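Can a Machine Clear the Table Yet? Notes from Dandville

Readers of this blog have asked when a household robot will be able to deal with the dishes. I have followed the question from the side of institutional catering, where I planned kitchens for many years, and my answer has been cautious. In June I spent a Thursday with Wiesława Kalinowski and her colleagues at the Frerichs workshop in Dandville, and I am now able to be cautious in greater detail.

The chore under study is modest. A person has eaten, and the tableware must be gathered into a basket. In the canteens I used to plan, a new employee learned this in a morning. The group has given it most of a year and has recorded 1,531 attempts, all of them logged by object and by outcome.
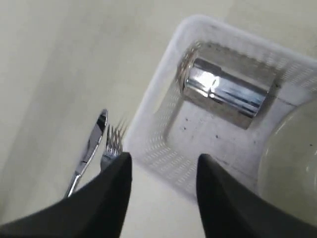 Cup-like cylinder in the basket, knife and fork still on the table.

Cups are among the easier items. They have height, and a pair of fingers can close on them from several directions. Polished steel does present a difficulty to the cameras, which may take a reflection for an edge, but Ms. Kalinowski considers this largely a matter of more practice data. Flat cutlery is another matter. A fork lying on a hard surface offers very little to hold, and a finger that comes down slightly too far will press on the table. Of 134 logged attempts at knives and forks, 108 ended with the item in the basket. A dishwashing room that lost the remainder every shift would not keep its contract.

The second difficulty is one of order. People rarely leave a table in neat rows. 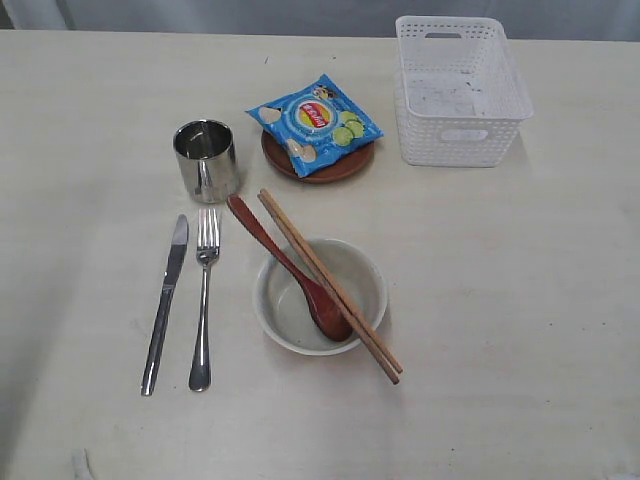 A person lifts the chopsticks from a bowl without deciding to do so. A machine must settle whether to take them first, whether to carry the bowl with everything in it, and what to do when a spoon slides. It must also recognize that a bag of chips is not tableware and should be treated differently from the plate beneath it. The group's planning software, Stistix, handles the first kind of decision fairly well and the second kind unevenly.

Speed deserves a separate remark. The test stations at Wendness, which I visited last year, were built for sorting parts of known shape, and they were quick. Work on mixed tableware is slow by comparison, and the long, thin pieces are the slowest of all.
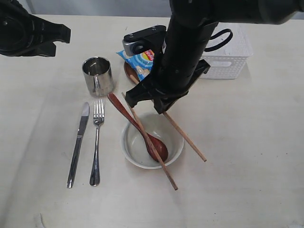 Two chopsticks are, for this purpose, two separate problems. Each must be approached along its length, and moving one may disturb the other. I was told that the present method allows 2 tries per item before the system passes on to the next and returns later.

My view is therefore as follows. For a shop floor with uniform trays and a fixed layout, a purchase may reasonably be discussed now. For a family kitchen, I would advise waiting. Ms. Kalinowski has agreed to send me the results for bowls and plates once they have been checked, and I will publish them on this page together with any corrections to the figures given here.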